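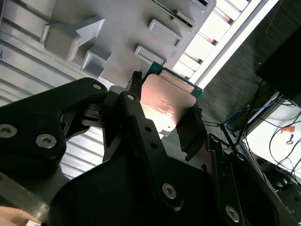
The Dadbridge Chip Drawer: a gallery

Welcome to the processor pages! I've been picking up old computer chips since a friend handed me a biscuit tin full of them, and the collection now stands at 929, with 242 of those properly cleaned, labelled and entered in the big list. Selvaraj Jayawardena does the list. I do the rummaging, which is much more fun (sorry, Selvaraj).

I love the things. A processor is small enough to lose in a coat pocket and yet it was once the dearest bit of somebody's computer, the part they saved up for and boasted about to their mates. Turn one over and you find the pins or the little gold pads, all in tidy rows, and I still think they're gorgeous!

A few notes for new visitors.

Copper and coppery lids
My favourites by miles. The metal plate on top is there to carry heat away to the cooler, and most of the ones you meet are silvery. A copper-coloured one next to a green board is a real treat, and in warm light it goes almost pink.

Markings
Lids are usually engraved or printed with a maker, a model and a batch code. They can be maddeningly faint. Tilt the chip slowly under a desk lamp and the letters often pop out at one angle only.

Handling
Hold them by the edges, always. Pins bend if you so much as look at them, and thumbprints on a shiny lid take ages to polish off.

Trays
Moulded plastic trays are lovely if you can get them, and I'm forever on the scrounge. Clémence Texier sent us 2 from France in March and I was giddy for a week.

More to come once the Masanja box is sorted. If you've got odd chips in a drawer, do write in, even if you've no idea what they are. Those are the best ones!

Page last updated 23 April 2022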